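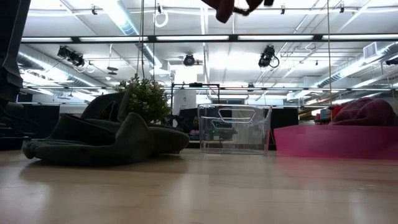 Figure 2. View of the sorting area at Grestley, with the clear bin at center and the pink panel to the right.

4.2 What the sorters told us

I went into Grestley expecting to write about speed. The Muvar system had been running on the soft goods line since November, everyone at Flinthorpe wanted to know how many pieces it got through, and I had a spreadsheet all ready to go. Then I sat down with Babita Garg over a very long coffee and threw most of the spreadsheet out (sorry, Hemant).

Cloth is the hard part. A bin like the one in Figure 2 keeps its shape, so you can plan for it. Fabric slumps and folds over on itself, and the same piece looks like a different thing every time it gets put down. Before Muvar, Babita picked up each piece, shook it once and knew which pile it belonged to. She still does that with anything the system sets aside, and in our test batch of 500 pieces it handled 471 without asking for help. The other 29 went to her and Graça Aguiar.

Those 29 pieces took up far more of our interviews than the 471 did! Graça told me that her shift used to have easy stretches, plain items one after another, when she could chat or let her mind wander. Now the easy ones never reach her. "I only get the puzzles," she said. She likes puzzles, she was clear on that, but by Friday afternoon she is tired in a way she wasn't before, and the shift plan has no room for it.

Babita saw it differently. Her shoulders hurt less and she'd happily never go back. She did miss being asked things, though. Under the old setup new people learned by standing next to her, and of the 12 sorters we interviewed, only two had trained anyone since the change. Sanne Hendriks, who started after the system came in, learned mostly from the screen and told me she still can't name half the fabrics by touch.

I should say that we didn't set out to study training at all, so our questions on it were thin and came late. Gerd Reinholz added a few for the second round at the Bisht site, and I wish we'd had them at Grestley too. The answers from that round are in Section 4.3, along with the shift plans.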